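2025-07-07

**Workau adds LED-curable low-migration varnish line for folding carton**

Workau has released a series of LED-curable overprint varnishes for folding carton and rigid box work, sold under the Sundimov name. The series covers gloss, satin and soft-touch finishes and is formulated for sheetfed offset presses with an inline coater. A flexo version for narrow-web presses is scheduled for September.

The varnishes respond to lamps with a peak output of 395 nm. Workau states that they also cure under 385 nm units, at a lower line speed. Conventional mercury lamps can be used during a changeover period, but the photoinitiator package was selected for LED output and the supplier does not recommend mercury lamps for long-term production.

Silvana Batista, technical manager for coatings at Workau, said the main formulation problem was surface cure. LED lamps emit in a narrow band and give good depth of cure, while the top few microns of a coating are exposed to oxygen, which slows the reaction. Earlier test batches passed the tape test and failed the rub test.

"We had good adhesion and a tacky surface," Batista said. "Adding more initiator fixes the tack and ruins the migration numbers, so we changed the resin blend and left the initiator level where it was."

The final blend uses a higher share of multifunctional acrylate and polymeric photoinitiators. The larger initiator molecules are less likely to move through the board or set off in the stack. The varnishes are intended for the non-food-contact side of the package only. Converters remain responsible for testing the finished pack, including any inner liner or cups.
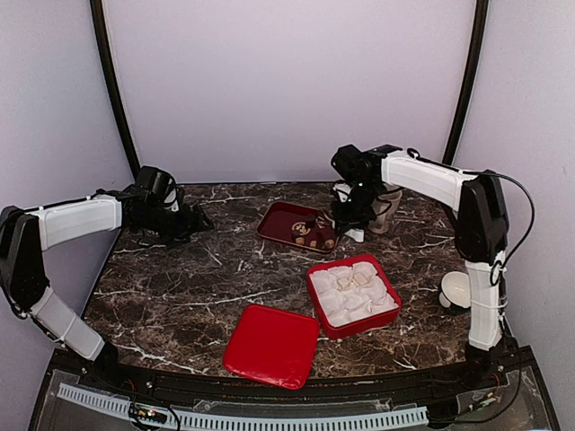
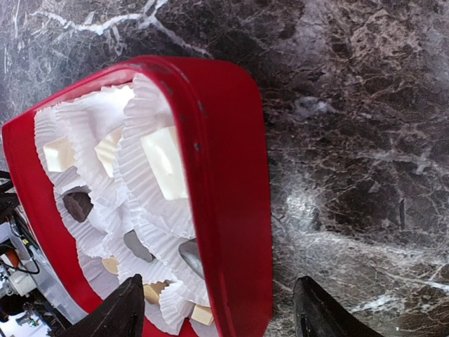
*Second picture: red candy box with white fluted paper cups.*

Press trials were run at Pukis, a carton converter with 3 sheetfed lines, two of which have been fitted with LED lamps. The gloss grade was applied over a solid red on coated board, a combination chosen because heavy red solids tend to show scuffing at creases and corners. The trial run was 3,001 sheets, including makeready. Sheets went to die cutting 9 minutes after delivery, with no spray powder used.

Pukis reported no blocking in the pile and no cracking on creases cut with the grain. Slight cracking was seen across the grain on the heaviest board. Workau attributes this to the crease channel width and has advised a wider channel for boards above 350 gsm. A repeat trial with new counter plates has not been scheduled.

Gloss measured at a 60-degree angle averaged 88 units on the coated board. The satin grade was run on a shorter job and averaged 49 units. Figures for the soft-touch grade have not been released; that grade is still being adjusted for foil stamping adhesion.

Viscosity is set for a chambered doctor blade system with the coating held at 95 to 105 °F. Presses without a heated supply tank can run the gloss and satin grades at room temperature with a coarser anilox roll, at some cost in leveling. Wash-up is done with the same solutions used for standard UV coatings. The material should be stored below 77 °F, away from daylight, and stirred before use.

Distribution is handled by Correa, which will stock the gloss and satin grades in pails and drums. The soft-touch grade will be made to order. Sample pails are supplied with a technical data sheet and a composition statement, the latter under a confidentiality agreement. Pricing was not announced.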